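TALLER DE REPARACIÓN - LO DE ESTE MES

Vamos rápido, que hay mucho que contar y poco sitio. La campaña de torres sigue en marcha. Los vecinos de Prestgate nos han traído equipos de oficina jubilados y ya tenemos 15 en la estantería esperando turno. Casi todos arrancan. Lo que les falta casi siempre es memoria, y polvo no les falta ninguno.

El miércoles, sesión de abrir y ampliar. Torre tumbada, tapa fuera, y a mirar con calma antes de tocar nada. Las ranuras largas al lado del procesador son las de la memoria - ahí va todo el trabajo de la tarde. Pestañas abiertas, muesca alineada, presión pareja en las dos puntas. Si no entra, no se fuerza. Se saca, se gira y se prueba otra vez.
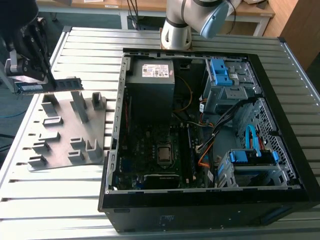 Torre abierta sobre la mesa de perfiles, con el módulo de RAM aún sin colocar.

Ojo con los cables. En estas cajas el manojo negro pasa por encima de la placa y se engancha con todo. Apartadlo antes, no despues. Y las piezas azules de la jaula de discos son de plástico, ya hemos roto una por tirar con prisa (fui yo, perdón).

Material: quedan módulos de 4 GB de sobra, de 8 muy pocos. Si alguien tiene en un cajón, que los traiga en bolsa antiestática o, como mínimo, cada uno en su sobre de papel. Sueltos en una bolsa del súper no, por favor. También hacen falta destornilladores de estrella medianos, bridas y pasta térmica. Los tornillos de las tapas van en los botes con el número del equipo, que luego aparecen seis en el suelo y ninguno es de nadie.

Jaanus Pärn trae el próximo día la lista de equipos ya comprobados. Los primeros van a la biblioteca de Peststead. Empezamos a las 6 de la tarde, puerta lateral. Apuntarse en la hoja de la entrada o contestando a este correo - plazas hay, sillas menos.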